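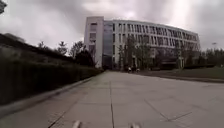
Budgeting for an outdoor path robot: workshop notes

Last updated 27/01/2026

These notes cover the planning side of putting a small wheeled or legged robot to work on outdoor paths: deliveries between buildings, edge inspection, litter checks. They assume you have a workshop with a bench, a lockable cupboard and at least one power circuit you can dedicate to charging. Prices are in dollars, before tax.

Walk the route before you ask for a quote

Take a tape, a spirit level and chalk. Record the following for each stretch of path:

Width at the narrowest point, measured between fixed edges.
Kerb height on both sides. Measure in several places, as old kerbs settle.
Gap and lip at every expansion joint. The lip matters more than the gap. A small wheel will cross a wide flush joint and stall on a narrow one with a raised slab.
Cross-fall. Anything steep enough to roll a pencil should be noted.
Hedges and lawn edges. A clipped hedge returns a clean line to a range sensor in summer and a ragged one before the next trim.

Large poured slabs are the easiest surface to plan for. The trouble is usually where two pours meet at an angle and one has lifted. Mark those joints on the site plan and send the plan with the request for quote. Suppliers who don't ask about surface are pricing the machine and leaving the commissioning for a later invoice.

Wheels or legs

Wheels cost less to run. If the whole route can be done without a step, buy wheels and spend the difference on a second battery. Legs are worth pricing only where there is a kerb you can't ramp. A portable rubber ramp from Pernurgate was quoted to us at $256, and two of those removed the only steps on our route.

Get the ramp price first. It changes the rest of the budget.

Mixed fleets need a passing rule. Decide who gives way, on which side, and how much clearance is left to the kerb.
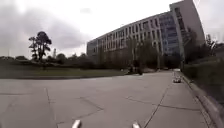 Write the rule down before the second machine arrives, and have both suppliers confirm in writing that their software can follow it. If one can't, you will be paying for integration hours. Khan charges $96 an hour for this and bills in full hours, so batch the questions.

What to put in the budget

The purchase price is the line everyone remembers. The rest tends to be left out of the first draft:

Batteries. One on the machine, one on charge. Ask for the price of a replacement now and put it in the third year.
Charger and storage. A steel cupboard with ventilation, away from solvents and sawdust.
Tyres or foot pads. Concrete is abrasive. Treat them as consumables and order them with the machine.
Sensor covers. Cheap, but often a special order. Keep two.
Weather protection. Check the ingress rating of the charging port as well as the body. They are often different.
Training time. Count the hours of whoever will be walking beside it.
Insurance. Ask your insurer for the wording on shared paths before you sign.

Our annual running figure with the Siltberg contract came to $2,568, not counting labour. That included the service visit, one set of tyres and the software licence. The Plisto contract was cheaper in the first year and dearer from the second — read the renewal clause.

Trial period

Ask for a trial on your own route. A demonstration in a showroom tells you the robot can cross a showroom. Plan 100 runs, and log each one on paper with the start time, the weather, any stops and the reason for the stop. Include dull days and low sun. Cameras behave differently under heavy cloud than in glare, and a log with only one kind of light in it is of limited use.

Keep the trial on the same stretch from start to finish. Changing routes halfway gives you two short trials and no comparison.

Timing

Order in February if you can. Lead times on batteries are longer than lead times on the machine, and a robot without its second battery spends half the day on the bench. Have the charging circuit inspected while you wait, and label the breaker.

Spares drawer

Fuses to the supplier's rating, cable ties, a soft brush for wheel housings, lint-free cloths, a torque driver with the right bits, thread locker, spare screws for the sensor covers. Tape the part numbers inside the lid.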